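# Cropper Cleaning Cloths, Blue and White

Stock no. 2596. Sold by Breltov, February price list.

The Cropper is a reusable fabric cloth for workshops, laundries, boat sheds and home kitchens. It comes in packs of 32 or in a bulk carton of 300. Colour is blue with white, and the proportion varies from cloth to cloth as the fabric is cut from mixed rolls. If you need a single solid colour for an area-coded cleaning program, order the Vilis instead.

We have carried the Cropper for two years. Most of it goes to customers who used to buy rag by the kilo and got tired of finding zippers and buttons in the bag. There are no fasteners or pockets on these.

## Fabric and finish

The blue side has a slight sheen and a smooth hand. It slides over paint and glass without dragging and doesn't shed much lint after the first wash. The white side is the more absorbent of the two and is the one to use for spills. Hems are stitched in matching thread.
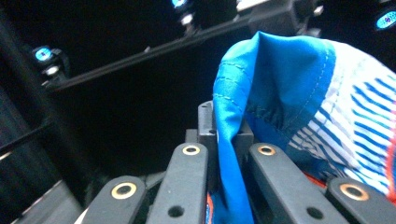
Cloths can be stored folded or stuffed loose in a bin. They crease easily and the creases make no difference to how they work. For a wall dispenser, fold in thirds lengthwise and then in half. The Bulia dispenser takes a full pack this way with the lid closed. Folded any thicker, they jam at the slot.

## Washing

- Wash before first use, separately from light colours.
- Warm machine wash, normal cycle.
- No fabric softener. It leaves a coating and the cloth stops picking up water.
- Tumble dry low or line dry.
- Chlorine bleach will fade the blue unevenly.

Cloths used with solvent or linseed oil should not go in the dryer. Lay them flat outdoors until fully dry, or keep them in a lidded metal can until they can be disposed of according to your local rules.

## Not suited to

Hot pans, oven racks and anything else that would normally call for a mitt. The blue side marks if it touches a hot element. We also don't recommend the Cropper for lens or screen cleaning.

## Ordering

Packs ship from the warehouse in a plain bag. Cartons are not split, and returns are accepted on unopened cartons only. If you want to check the fabric first, ask for a sample at the counter or add one to your next order at no charge, limit 2 per customer.

Page updated February 20, 2019.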